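I'm Weronika, and I started Sowa in the back half of a building that used to sell bathroom tile. If you've found this page you're probably wondering who we are before you sign up for a class, so let me tell you, and I'll try not to go on too long (I will go on too long).

Sowa is a language school for grown-ups. We teach Polish and Romanian, in person, in the evenings and in the late mornings, to people who have jobs and kids and dogs and very little time. That's the whole business. We don't do exam prep, we don't do translations, and every so often somebody asks if we can teach their parrot, and we don't do that either.

## How it started

My parents spoke Polish at home and English everywhere else, and by the time I was nine I was answering them in English no matter what they said to me. A lot of people who come to us have that same story. They understand everything their grandmother says and then freeze when it's their turn to talk. I went back to the language in my late twenties, took a class where we spent a month on the genitive case, and dropped out. Then I signed up again somewhere else, got another month of the genitive case, and dropped out of that too.

What finally got me talking was a neighbor, Felicja Pawlak, who'd taught elementary school for most of her life and couldn't stand hearing me mumble. She had me over at 5 in the afternoon and we'd make dinner. She'd tell me to pass the dill, and I'd pass the parsley, and she'd laugh at me until I learned the word. After one winter of that I could hold a real conversation on the phone with my aunt – a long one, with gossip in it!

So I asked Felicja if she'd do it again with other people, and she said fine, as long as she didn't have to do the paperwork. I still do the paperwork.

## What a class is like

Classes have a maximum of 10 people, and we stick to that even when there's a waiting list. You sit down, you get a situation, and you start talking, badly. Maybe you're returning a coat that doesn't fit. Maybe your train is late and you need to call your cousin. The teacher helps when you get stuck and stays out of the way when you don't. Grammar comes up when it's in your road, and then we stop and deal with it properly, with plenty of practice, and go back to the coat.
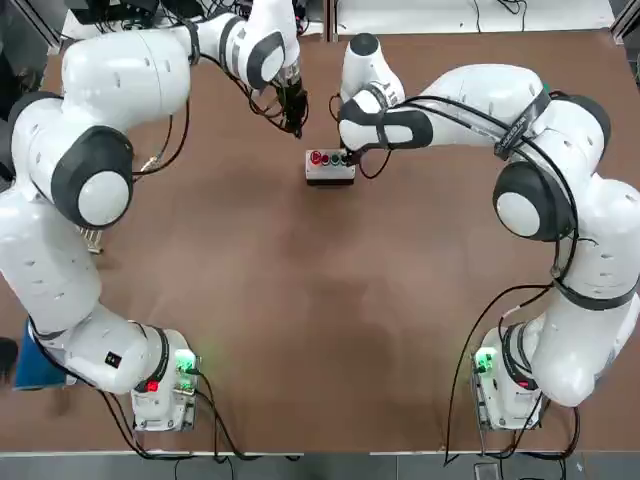

Do I need to know any Polish or Romanian before I start?

None at all. Our Level One groups begin with hello and how to say your own name, and if you already understand some from home, we'll talk with you for a few minutes and put you in the group that fits.

Each term is 2 months long. There's homework, but it's the kind you can do while you wait for the pasta water: a voice message to a classmate, a short radio clip, a grocery list written out in the language you're learning. I've had students tell me they felt silly ordering imaginary sausage into their phone in the parking lot. They got over it.

## Our teachers

Felicja still takes the Polish beginners. She's patient with everything except people who apologize before they speak. If you say "sorry, my Polish is terrible" in her room, you have to say it in Polish, and by the third week you can say it beautifully.

Kacper Marciniak teaches the middle and upper Polish groups. He came to us from a newspaper job and he brings in real stuff – apartment listings, angry letters about parking, wedding announcements, a recipe for pickle soup that got us all arguing. His Tuesday-night-style debates (they move around the schedule, so check the calendar by the door) are the loudest thing in the building. He also runs the reading group, which is currently crawling through a detective novel at a few pages a week. I'm in it, and I'm pretty sure it was the dentist.

Valentin Tănase teaches all of our Romanian classes. For the first couple of years we were only a Polish school, and then Valentin called and asked if we had a spare room, and we talked for so long that I burned a pot of rice. His students tend to be people who married into a Romanian family and want to know what's being said about them at the table. He sings a fair bit. You don't have to join in, but most people do by the end of the term.

Urszula Jakubowski answers the phone and the email and knows everybody's name. She was a student here first, in one of Felicja's earliest groups, and she'll happily tell you which class she thinks you should take. She's usually right. I've stopped disagreeing with her about it. 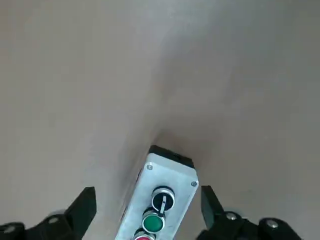 *Push-button control box on the tabletop.*

## What it costs and what you get

A term is $320. Returning students pay $200 if they sign up before the last class of the term they're in, and that price is good for either language, so you can finish Polish and jump over to Romanian if the mood takes you. The book is included. We use our own, which is a spiral-bound thing that Kacper and I rewrite every summer, and it has fewer typos than it used to.

If you miss a class, come to the same level on another evening. Just let Urszula know so there's a chair for you. If you miss a lot of classes, we'll call you up, and we'll do it in the language you're supposed to be learning, so be ready.

## The October supper

Once a year, in October, we push everything back and have a long supper for students, old students and whoever they'd like to bring. Everyone cooks one thing. The rule is that you have to explain your dish to at least one stranger without using English, and there's a lot of pointing and a lot of laughing. Last year we had two kinds of stuffed cabbage from two very proud households, and Valentin had to give a speech to keep the peace. I had both, and I'm not saying which was better.

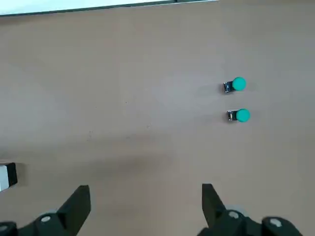 *The tan-brown tabletop, with a few faint specks and scuffs in its finish.*

## Come sit in

You can try a class for free before you decide. Pick a level, tell Urszula when you're coming, and show up a few minutes early so she can get you some tea and a name tag. Write your name the way you'd like to hear it said. Parking is behind the building, and the door sticks, so give it a good push.

If you'd sooner talk to me first, call and ask for Weronika. Mornings before 11 are best, and I'm happy to chat in any of the three languages, though my Romanian is still at the "where is the train station" stage. Valentin says I'm ready for Level Two in the next term, and Urszula has already put my name down.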